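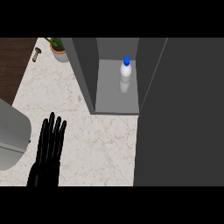
Accueil Fil Abonnements Messages Profil

Rodrigo Baptista
12 mai 2019

J'ai vendu mon coupé la semaine dernière et j'ai repris un cabriolet d'occasion. Plusieurs personnes m'ont demandé comment j'avais choisi et ce que j'avais vérifié avant de signer. Je mets tout dans un fil.

18 commentaires

Le coupé d'abord. Moteur six cylindres, boîte manuelle, carnet complet. Je l'avais depuis longtemps et je roulais de moins en moins avec. Les suspensions étaient fermes et ma femme ne voulait plus monter dedans pour les longs trajets. Je l'ai cédé à un particulier, sans passer par un dépôt-vente.

Pour le cabriolet, j'avais fixé deux conditions : capote en toile et historique d'entretien avec factures. La couleur m'était égale. La boîte aussi, même si j'aurais préféré une manuelle. J'ai fini avec une automatique.

J'ai vu 3 voitures en tout. La première chez Azevedo, un garage multimarque à la sortie de la ville. Belle présentation, peinture refaite sur l'aile avant droite et sur la porte. Le vendeur ne l'avait pas signalé. Quand j'ai posé la question, il a parlé d'une rayure de parking. La teinte ne correspondait pas au capot. Je suis reparti.

La deuxième appartenait à un particulier. Le prix était bas. La lunette arrière se décollait dans un angle et la moquette derrière le siège passager était humide. Sur un cabriolet, de l'eau à cet endroit peut vouloir dire des faisceaux oxydés. Il faut soulever la moquette pour le savoir et le propriétaire n'a pas voulu.

3 partages

La troisième venait de Dendivier. C'est celle que j'ai achetée. 95 000 km au compteur, deux propriétaires, toutes les factures dans une pochette. Il manquait seulement le double de la clé, retrouvé ensuite dans un tiroir du bureau.

Ce que je regarde sur une capote, dans l'ordre : les coutures au-dessus des vitres, les plis où la toile frotte sur les arceaux, puis les joints. Ensuite je la fais ouvrir et fermer plusieurs fois de suite. Un vérin fatigué se remarque souvent au deuxième ou troisième cycle, quand un côté prend du retard sur l'autre.

Demandez aussi à voir le logement de la capote une fois qu'elle est fermée. Il y a souvent des feuilles là-dedans. Les évacuations d'eau se bouchent et tout finit dans l'habitacle. Sur la mienne, celle de gauche était à moitié bouchée. Un fil de nylon épais a suffi.

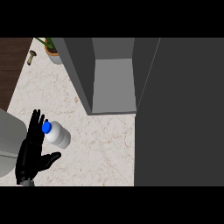 Pour l'essai, départ à froid. J'avais demandé au vendeur de ne pas démarrer la voiture avant mon arrivée et j'ai posé la main sur le capot en arrivant. Ralenti stable, pas de fumée, un léger cliquetis qui a disparu vite. Puis 30 minutes de route, dont une partie pavée pour écouter les bruits de caisse.

Sur les pavés, on entend le rétroviseur intérieur vibrer et le pare-brise bouger un peu. Tous les cabriolets de cette génération le font. Par contre un claquement sec à l'avant, c'est plutôt une biellette ou un silentbloc. J'en avais un, à droite. Noté, et déduit du prix.

Les pneus : quatre Kaleris, même modèle partout, usure régulière. Je n'aime pas trop cette marque sous la pluie mais ils sont récents. Je les garde jusqu'à l'hiver.

7 commentaires

On me demande s'il faut payer une inspection avant achat. Je l'ai fait, chez Prurden. Ils mettent la voiture sur le pont, lisent les défauts à la valise et mesurent l'épaisseur de peinture panneau par panneau. J'ai reçu le rapport le soir même. Il mentionnait la biellette, un suintement au carter de boîte et des disques arrière à prévoir.

Le suintement m'a fait hésiter. J'ai appelé l'atelier et le mécanicien m'a expliqué que le joint de carter se change en même temps que la vidange de boîte. Comme elle était à faire, j'ai demandé à Dendivier de la prendre à sa charge. Ils ont accepté pour la vidange et le joint, pas pour les disques. Je ferai les disques moi-même.

Pour l'assurance, faites un devis avant de signer. Entre deux moteurs de la même gamme, l'écart peut être plus gros que la différence de consommation sur l'année. Certains contrats traitent aussi la capote à part, avec une franchise différente en cas de vandalisme. Lisez cette ligne-là.

Côté usage, le coffre perd une bonne partie de son volume quand la toile est repliée. Deux sacs souples passent, une valise rigide non. Les places arrière servent surtout à poser un manteau. Le filet anti-remous était fourni - vérifiez qu'il est bien là, acheté seul il coûte cher.

Premier vrai trajet prévu en août, par les petites routes. D'ici là je change la biellette et les disques, et je passe un imperméabilisant sur la toile. Produit pour textile uniquement, au pinceau large, capote propre et sèche, à l'ombre.

Réponse groupée à ceux qui veulent le prix : je ne le donne pas ici. Il était un peu au-dessus de la moyenne des annonces avant négociation, un peu en dessous après.

Et pour la personne qui cherche un coupé comme l'ancien, il est vendu, mais j'ai encore un jeu de tapis et la housse de protection. Message privé si ça intéresse.

Partager 18 commentaires Signaler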